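How Do You Teach a Robot to Open a Box?

You learned to open a lunch box a long time ago. Maybe a grown-up showed you where to push. Maybe you just pulled at it until it popped. Either way, your hands remember how to do it now, and you don't have to think about it.

A robot starts out with no memory like that. It has motors, joints and a computer, but it doesn't know what a lid is. Somebody has to show it.

One way to show a robot is to write a long list of instructions. Move left this far. Go down this far. Close the fingers. This works well in a factory, where every part comes down the line in the same spot. It works badly on a messy table. If the box has been turned a little, the robot will reach for the place where the box used to be.

So people tried something else. They show the robot the task many times and let the computer look for what is the same each time. This is called learning from demonstration. A demonstration is when you show how something is done.

Two Ways to Show a Robot

The first way is by hand. The motors are set so that the arm can be pushed around easily. A person takes hold of the arm and moves it through the whole job, a bit like helping a little kid hold a pencil. While the arm moves, the computer writes down the angle of every joint.

The second way is by remote control. The person doesn't touch the robot at all. At the robot workshop in Flultstead, the person sits at a desk and holds a smaller arm called a Forkamix. When the Forkamix bends at the elbow, the big robot bends at the elbow. When the person squeezes the handle, the robot's fingers close. The big robot is named Jaber, and it copies each move almost right away.

Remote control has one big problem. You can't feel what the robot is touching. When you open a jar yourself, your fingers tell you if the lid is stuck. With the small arm you have to use your eyes, so new drivers often squeeze too hard or miss by the width of a finger. It takes practice — most people are pretty clumsy on the first day.

What the Robot Sees

Many robots have a camera near the hand. It is a strange place to put an eye. Imagine if you had one on your wrist! Everything close to your fingers would look huge, and the rest of the table would tilt whenever you turned your arm.
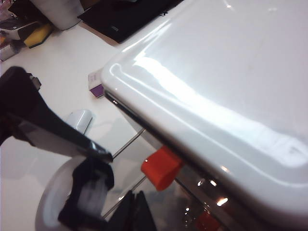 The camera saves pictures the whole time the person is driving. The computer also saves what the arm was doing at each moment, and it matches the two together. Later it can look at a picture and find out what the person did next. Did the fingers go forward? Did they open? Did they wait?

One turn at the job, from start to finish, is called an episode. A short job might take less than a minute. Then the person puts things back and does it again. In between, they may move the objects a little or turn them to face another way. If everything stayed in the same place, the robot could only do the job in that one place.

Why So Many Times?

You might need to see a trick twice before you can do it. Robots are much slower learners. For one project, called Dandard, the drivers recorded 2503 episodes of opening and closing things. It took them from January to April. A good driver could record up to 50 in a morning, with breaks, because tired people make sloppy moves and the robot will copy those too.

Not every episode is kept. Somebody watches the recordings and takes out the bad ones. On one day the Dandard drivers made 69 episodes and kept 38. In the others, something got dropped or the camera stopped saving.

Mistakes can still be useful. Say the fingers slip off a handle and the driver backs up and tries again. That episode shows the robot how to fix a problem, so it may go in the "keep" pile.

Then Comes the Test

After the training, the driver lets go of the controls. The computer looks through the camera and picks each move by itself. A person stands nearby with a stop button the whole time. Sometimes the robot does the job smoothly. Sometimes it grabs at the air next to the handle, and then the team has to figure out what it hasn't seen enough of.

Try It Yourself

You need a partner, a blindfold and a plastic food box with a lid. Put the blindfold on your partner. Now hold your partner's wrists and move their hands until the box is open. That is showing by hand.

Next, close the box and let go. Tell your partner what to do using only words like "left," "down" and "squeeze." Switch places when you're done, and move the box before the next turn.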